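Progress report to the Pacheco Fund: Drirkport wayside plant guide
Second report, covering the period to the end of March

12 shares
3 comments

Work on the guide is on schedule in most respects. The species list is final, the plates for the first half of the book are done, and the text is with our outside reader. The section on ferns and mosses is behind, and the reasons are given below.

Species accounts

The guide will cover 355 species of wildflowers, grasses, ferns and common mosses found on road edges, walls, ditches and rough ground in the Drirkport district. At the time of our first report the list stood at more than 400. We cut it after the reader pointed out that many of the sedges can't be told apart without a hand lens and a ripe fruit, and the book is meant for people who carry neither. The cut species will be named in an appendix without plates.

Each account now follows the same order: height, leaf, flower, habitat, months in bloom, and similar species. We dropped the separate line on folk uses. It took up space, and much of what we had gathered for it could not be traced to a good source.

Accounts for the daisy, pea and mint families have been edited and set. The carrot family has been written but needs another pass, as the keys depend too much on the shape of the seed. We are adding a table of leaf bases and stem hairs so that plants can be named before they fruit.

Field work

Survey walks were carried out on the Keninari side of the district and along the lower Plorov road. The Plorov walks gave us most of the new records for the wall and verge chapter. Two stretches have been put down for a repeat walk in early summer, when the grasses will be in flower. 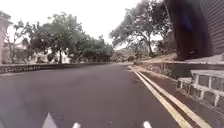
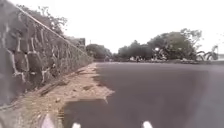
How will a beginner find a plant in the guide without knowing its family?
By flower color first, then by the number of petals. The color key is at the front of the book and sends the reader to a page number, and family names don't appear until the account itself. Grasses, ferns and mosses have their own short keys at the back.

Illustration

We have kept to painted plates for the flowering plants and line drawings for the grasses. The painted plates show the whole plant at reduced size with one enlarged detail, usually the flower or the leaf base. Color proofs for the yellow flowers came back too green and were sent back to the printer. The second set is better – close enough to pass, with small changes to four plates.

The ferns and mosses are late. We had planned to draw them from pressed material, but pressed mosses lose their growth form and the first drawings were of little use for naming anything. They are being redrawn from fresh samples. We expect to finish these by the end of July, two months later than planned.

Budget

Spending on field work is under the planned amount, and spending on proofs is over it. We ask the Fund's permission to move the unspent travel money to the proofing line. The total grant would not change.

Next period

We will finish the carrot family, complete the moss drawings, and try out the color key with two groups of beginners at Drirkport. Changes to the key will be made before the index is started, and page proofs should be ready to send with our next report.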